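Manipulation Lab, Handout 4: Choosing a Gripper Without Falling in Love With It

Read before the October session. Bring a pen, the loan form and closed shoes. Handout 3 still applies, including the part about cable ties that everyone skipped.

What this unit covers

By now you have met the two fingered designs we keep on the shelf, the Cuton and the Nondow, and most of you have already picked a favorite. You picked it on looks. This unit is about picking on something else.

We will compare them twice: once on the arm, where the controller gets the blame, and once in the hand, where you do. Both results go in the same table in your report, and they will often disagree. Write the disagreement down. Reports where everything agrees get read very slowly by Isla Grimshaw, with a ruler.

Words we will use

Stroke. How far the fingers travel from fully open to fully closed. A long stroke is a fine thing until you have to fit it between two mugs.

Compliance. How much the fingers and pads give when they meet something. Too little and you crush the paper cup. Too much and the cup stays put while the fingers go for a stroll.

Approach. The path of the gripper before it touches anything. Most failed grasps were lost here, and most students write them up as slipping.

Regrasp. Letting go and trying again. Counts as a failure in our scoring, even if it was quick, and even if you did it with style.

The object set

Ask Digby McAlister for the gray bin. It holds the paper cup, the sponge, the steel washer, the bag of rice and the thing we call the egg. The egg weighs 122 grams and should go on weighing 122 grams. If yours is heavier, somebody has glued it again, and you should say so before you start.

The bag of rice is 995 grams. It was sold as a kilo. We have learned to live with this, and so has your payload calculation, which should use the number on our scale and leave the number on the packet alone.

Part A: on the arm

Mount the gripper, run the homing routine, and wait for it to finish. Rory Tennant wrote the controller settings sheet and it is taped inside the cabinet door. Use the values on the sheet. You may have better values. Use the ones on the sheet.

Each gripper gets 40 attempts per object, from the start poses in the file. Score each attempt as held, dropped, missed or regrasped. "Nearly" is not a score. Last year it was a column in one report, and it was the longest column.

Change one setting at a time. If you change closing speed and force limit together and things get better, you have learned that things can get better. Partial credit is available for this discovery, but not much.

Part B: in the hand

Same objects, same scoring, but you do the reaching. Students expect this half to be easy, having owned arms for years. Lucyna Szulc's first group expected the same and spent most of a morning failing to pick up a washer.

Hold your wrists still between attempts and plan the reach before you start it. Keep the pads facing what you want to grasp. Work at a pace you could keep up for an hour, as you will be keeping it up for an hour.

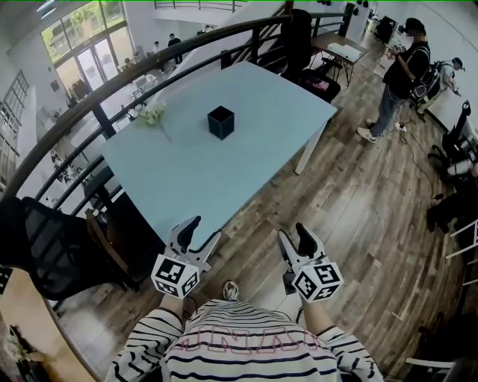

Tracking is where Part B reports usually come apart, and it deserves more of your time than the grasping. The software works out where each gripper is from its printed markers, so a hidden marker is a missing pose, and a missing pose is a gap in your plot that you will be asked about. Look at how the marker cubes sit below the fingers on the two white grippers, one in each hand, with their black-and-white squares facing back toward the wearer. Hold yours so the squares stay in view through the reach, the grasp and the lift. A loose sleeve, a thumb or the other gripper can all hide a marker nicely. Crossing your arms hides everything, and someone does it every term. When the pose drops out, finish the attempt, mark it on the sheet and carry on. Do not go back and act it out again for the log.

Before you compare

Put both halves in one table, one row per object. Use the Cù script to line up the logs; it lives in the shared folder and prints a warning about time stamps that you should read, once, with feeling. The older script from the Stullatville project also works if your logs are short and you are patient.

Then answer these in plain sentences:

Which object separated the two grippers most clearly, and in which part?

Did the black pads or the stroke explain more of your drops? How would you check?

Which failures would a better controller fix, and which would it only make faster?

Would you choose the same gripper for the arm and for the hand? "Yes" is allowed. It needs a paragraph.

Handing in

Four pages at most, with the raw score sheets stapled behind. Scans are fine if they are the right way up. Questions about the arm go to Rory, questions about marks go to Isla, and questions about why the washer is so hard to pick up go to Huia Quinlan, who has a talk on it and will need you to sit down.

Return the gray bin by 5 p.m. with the egg in it.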